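Nermin Güneş moved her repair and sewing workshop into the old Maglaya building in April, and she still grins when she talks about the day she got the keys.

"I'd been working in a back bedroom, so you can imagine!" she says. "I walked in, looked up and thought, right, that's my ceiling."

The ceiling is white corrugated metal, with the beams left showing, and she wouldn't dream of covering it. The red brick down one wall stays bare as well. "People kept telling me to plaster it. Why would you? It's lovely."

She had 200 offers of help after a notice went up in Drendlow (she counted, she was so pleased), and the first open day brought in 724 people, most of them carrying something with a broken zip.

Is it noisy when it rains? "Oh, terribly. You have to shout. I love it."

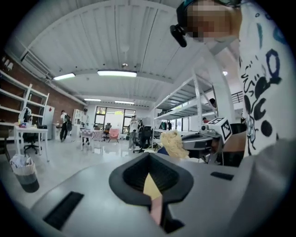 Next she wants longer evening hours, and a proper kettle. "The one we've got takes ages, and everybody wants tea at the same moment," she says.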